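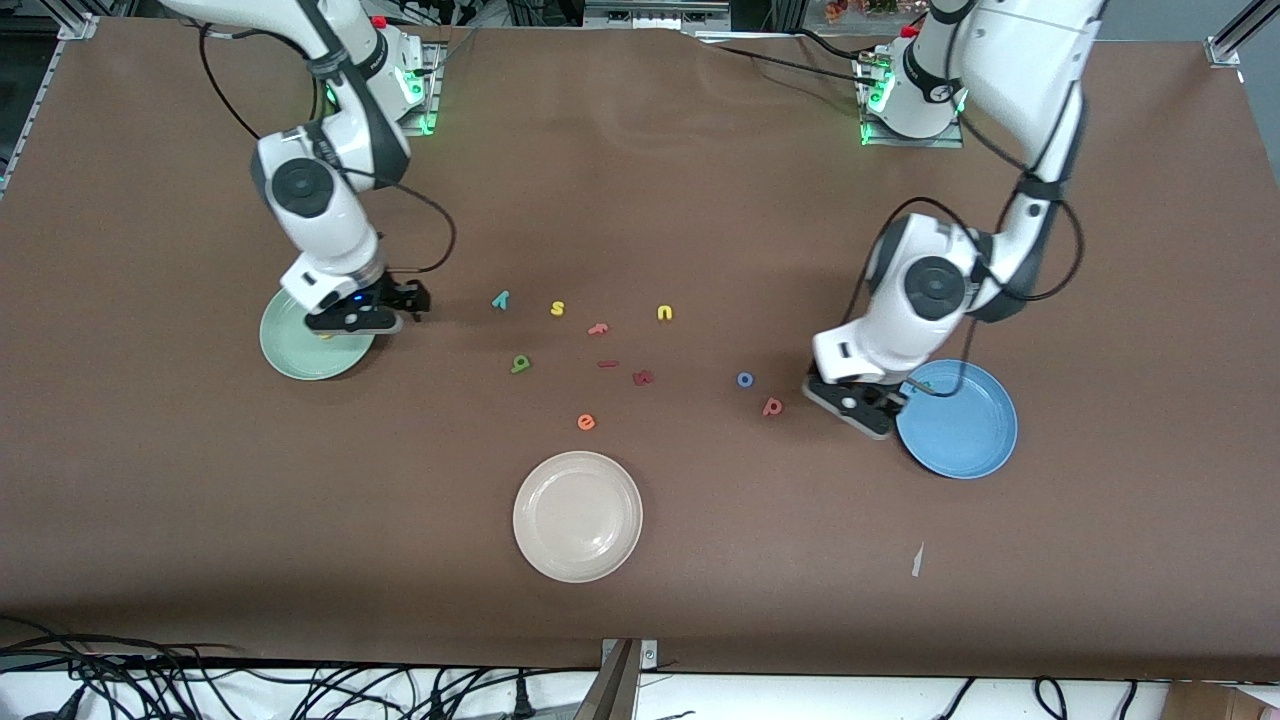
Residents who reported thefts from parked vans in Trandale last winter say the hardest part was the wait between the first call and a written reply, and one reply to our April survey asked for "a crime number the same day and a name to ring".

## Property Crime Records Officer, Trandale

Sovel Community Safety handles non-emergency theft and burglary reports for the Trandale district. The post is based at the Roman Street office.

**Duties**

- Enter reports received by phone, web form and front desk, around 200 a month
- Issue crime numbers and acknowledgement letters
- Match recovered tools and bicycles against the stolen property register
- Prepare case papers for the investigating officer

**Requirements**

- 3 years' work with records or case files
- Accurate typing and clear written English
- Background check before the start date

**Terms**

Full time, permanent. Shifts start at 9 am. Training on the Letoretti records system is given in the first month.

Send a CV and a covering letter of one page, quoting post 197. Applications without the post number will be returned.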